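Notebook, November, Sugden bench

Bad sleep again. Four hours, then awake at the window until it got light. I said I would write these down with the rest of the log, so here it is. Derek Penrose has read access to this book and knows why. Anyone else in the shop can read it too, I don't mind.

Background for the newer people: I have had generalized anxiety for most of my adult life and one long depression, which took most of a year out of me. I take medication for it and see a counselor in Sulavport every other week. I work shorter days from now until spring. Derek and I agreed on that in writing after last winter, when I kept coming in and getting nothing done and hiding it.

What I track
Sleep in hours, mood out of ten at noon and again before I leave, whether I ate lunch, whether I got outside. I tried scoring every hour last year and it made me worse. I spent the whole day checking myself. Twice a day is enough.

Noon today: 4. Ate half a sandwich. Walked to the end of the lot and back, some 400 steps, in drizzle. Mood after the walk was the same, but my shoulders had come down.

Morning
Opened the Wuvolex order and could not start it. Read the first page maybe six times. My chest went tight at 10:20, so I did the breathing the counselor showed me, in for four and out for six, and it eased in 18 minutes. Last month the same thing ran most of a morning. I am writing that down because on bad days I don't remember that anything got shorter.

Then I picked the smallest job on the list, sorting the return slips, and did that until lunch. It counted as a work day. Still arguing with myself on that one.

Afternoon
Brirnance called about the late parts. I dread the phone, so I wrote out what I needed to say first and read it off the card. The call was short and the man was perfectly pleasant. They ship 500 now and the other half of the 1,000 when they have them. Before the call I had been sure they would cancel.

Told Derek I was having a low one. He asked if I wanted company or to be left alone. I said left alone, and he moved the review to tomorrow — no further questions. It helps to be asked it that way.

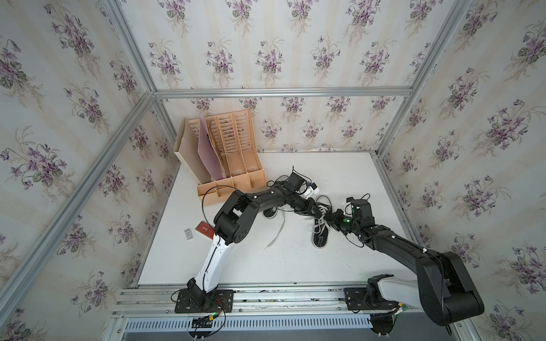
For tomorrow
Phone in the kitchen overnight, not by the bed.
Start with page two of the Wuvolex order and skip page one.
Review with Derek after lunch. Tell him about the sleep, with the numbers.
Refill the prescription before it gets down to the last few.
Ask the counselor if the light box should be on earlier, as I have been using it at nine and I am up long before that.

Leaving mood: 5.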